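Running a Bin-Picking Demo for an Open Day
Posted in October by Gilles Bailly

These are the steps we follow at Hovham when visitors come through on a Friday. They assume your arm already picks reliably with only your own staff watching.

1. Choose the objects

Use things people have at home. A soda can, a plastic cup, a toy block and a clear food container make a good starting set. Visitors know how each one feels in the hand, so they can judge the grasp for themselves. Clear plastic is the hardest of these for most cameras. Put it in anyway, but try it the day before.

2. Fix the bin

Clamp the bin to the table. A gripper pushing on a side wall will move a loose bin a little each time, and by the tenth group your positions are off. Spring clamps are enough for a light bin. Check them between groups.

3. Slow the arm down

We run at a third of our working speed. Mark a line on the floor well outside the arm's reach and keep one person at the stop button for the whole session. That person does not give the talk.

4. Plan the talk

Allow 13 minutes per group:

Introduction – 3 minutes
Picking – 6 minutes
Questions – 4 minutes

Say early on that some picks will fail. When one does, let the arm try again before you step in. Groups tend to ask better questions after a miss than after a clean run.

5. Let visitors reset the bin

Stop the arm, wait for the operator to call it clear, then invite one visitor to put the objects back any way they like. Objects lying against each other or close to a wall make the robot work harder, and people enjoy setting it a problem. Restart only when everyone is behind the line.

6. Talk through a grasp

Pick one object and explain the approach while the arm is moving. With the clear container, we point out that the fingertips have to come down close to the bin floor, with the can and the cup lying right next to it.

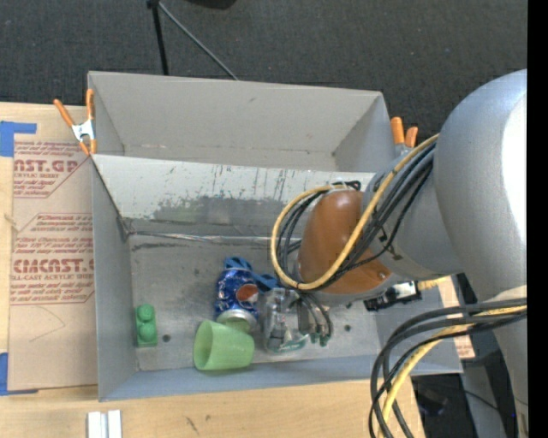 Marites Lacson: We did this at Shen last spring and I would put the questions before the picking as well as after. Our groups wanted to know what the robot could see, and they watched more closely once they had an answer. I'd also bring a spare of anything that can be crushed.

7. Close down

Park the arm, switch off the drive power and take the objects out of the bin. Write down the number of picks and misses while you remember them. We logged 263 picks at our last open day, and the notes on the misses were what we used most when setting up the next one.

Contact: Hovham Demo Room | Copyright Hovham | Back to top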